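Coaster and mug swap draws a crowd at Rothe

By the Melus neighborhood desk
August 22, 2023

I went to the coaster swap at the Rothe community hall expecting to stay for 10 minutes, and I came home over two hours later with three coasters and a mug I don't need. So take this report with that in mind, because I am clearly not a neutral party!

If you missed the flyer, the idea is simple. You bring drinkware or something to put under drinkware, you set it out, and you go home with somebody else's. There's no money involved, and chips are fine as long as you point them out. The Nastovska craft circle dreamed it up last winter (they had a closet full of coiled trivets from a class that got a little carried away) and the hall gave them the big room for the day. Sign-up closed at 95 pieces, and I heard people in the parking lot grumbling that they'd been turned away with a box of perfectly good saucers in the trunk.

Most of the stuff was laid out on folding tables by the door, but the part everyone was talking about was the display in back. Pink leopard print on three sides, dark brown marble on top, and somehow it works. I would never have put those two together in my own kitchen, and now I'm standing around at home looking at my beige backsplash and wondering.

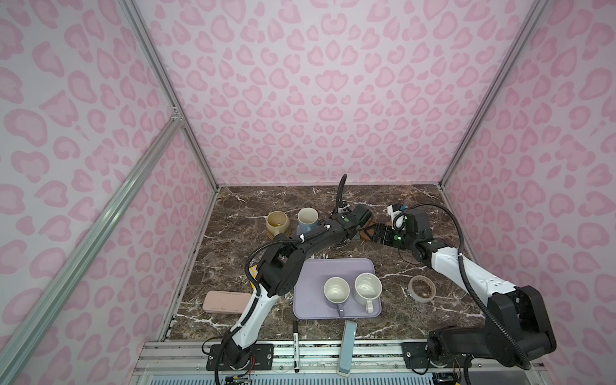
I'm a mug person first, I'll admit it. My cupboard at home is a disaster and my family has asked me more than once to stop. But I've always been a bit of a slob about coasters. We had a set of cork ones that came with the house, and the dog ate two of those, and after that it was junk mail under everything. My dining table has the rings to prove it. A lady in line ahead of me told me mayonnaise takes them out. Another lady told her it does not. This went on for a while, and I learned a lot about mayonnaise.

Anyway, the coasters. I had figured on a lot of plain squares, and what I got was a whole education. The coiled ones seemed to be the favorites, and I can see the appeal — they're soft under a cup, they don't clink, and if you're handy you can run bright thread over them in zigzags until they look like something from a much nicer house. One of the Nastovska ladies explained the method to me twice. You wrap cord around itself, you catch each row to the last one, and you keep your tension even or the thing comes out like a bowl. Mine would come out like a bowl.

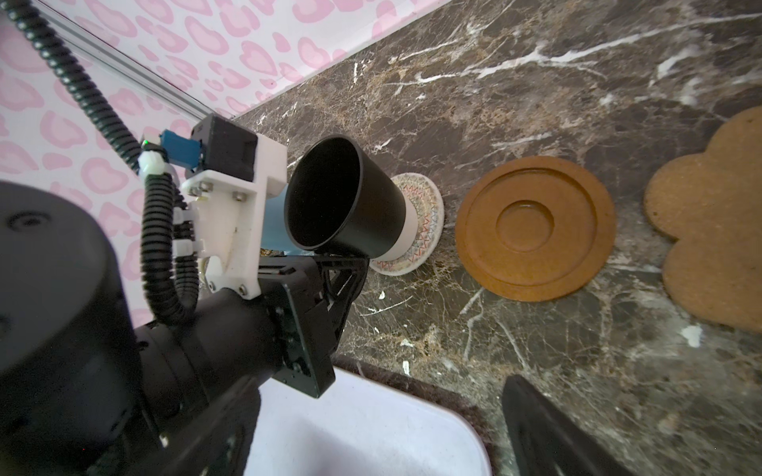

A black and white cup at the stitched coaster, with a brown ringed one and a flower-shaped cork one alongside.

The cork people were out in force too. Cork is cheap, it's light, and you can cut it into pretty much any outline you want with a sharp knife and some patience. There was a lively disagreement over whether it ought to be sealed. The table by the coffee urn said always, the table by the window said never, and I nodded at both of them and took another cookie. (The cookies were from the Brevov bakery on the corner and they were gone before noon, so come early next time.)

What I liked best was how much people wanted to talk about such small things. Somebody had brought 16 saucers with no cups left to go with them and had a story for nearly every one. A couple of kids were trading like it was baseball cards. I watched a man give up a very handsome mug for one that looked, to my eye, just okay, and he carried it out like he'd won the lottery.
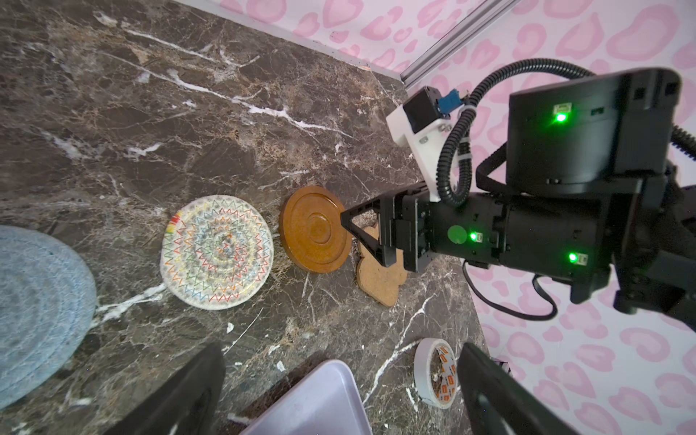
Light blue woven mat, a trivet ringed in colored zigzags, and a glossy orange-brown disc on the dark marble.

My one complaint is the parking, which was bad, and the usual complaint at the hall. Get there before the Melus farm stand opens across the street or plan to walk. Also, bring your own newspaper for wrapping! They ran out, and I drove home at a crawl with a mug in my lap.

The craft circle says a second swap is likely, with trays and trivets getting a section of their own, and they'd like to hear from anyone who can lend tables. Leftover pieces are in the hall office through the end of the week and you can stop in and take one. Leave the green one with the daisies, please. I'm coming back for it.

Contact the news desk | © 2023 Melus neighborhood desk | Back to top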